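MIRKWOOD HOUSING TRUST TO OPEN REPAIR ADVICE SERVICE IN EIDE

22 July 2018

Mirkwood Housing Trust has confirmed that its new repair advice service for tenants will open in Eide in January, following a trial at the Stulero estate.

The service will give tenants a single point of contact for damp, heating and window repairs. It will cover 138 homes in its first year and will be run from the Trust's existing office in Eide, with evening appointments on request.

During the trial, 93 households asked for advice. Most enquiries concerned damp in bedrooms and draughts around older window frames.

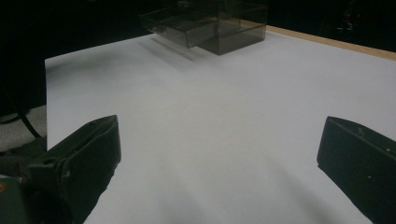

A smoky-grey plastic box on white paper on a tabletop.

Ulla Sjöberg, Chief Executive of the Trust, said: "Tenants at Stulero told us that they did not always know whom to call, or how long they should expect to wait. We have listened to that. The new service will give every household a named adviser and a written date for the work."

Heledd Mathias has been appointed to lead the service. She joins from the Trust's lettings department, where she has worked for 14 years. A further 2 advisers will be recruited in the autumn - both posts will be based in Eide.

Repairs arising from the service will be carried out by Wornudero, the Trust's present contractor. The terms of existing tenancies are not affected, and emergency repairs should still be reported by telephone in the usual way.

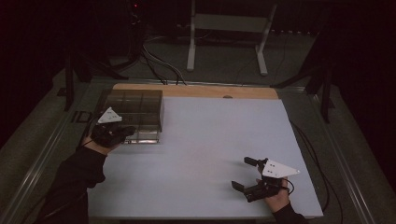 Will tenants have to pay for an advice visit?
Visits are free to all Mirkwood tenants, including those in shared ownership homes.

Letters giving the name of each household's adviser will be sent out before the service opens. Press enquiries should be addressed to Wiroj Boonyarit, Communications Office, Mirkwood Housing Trust.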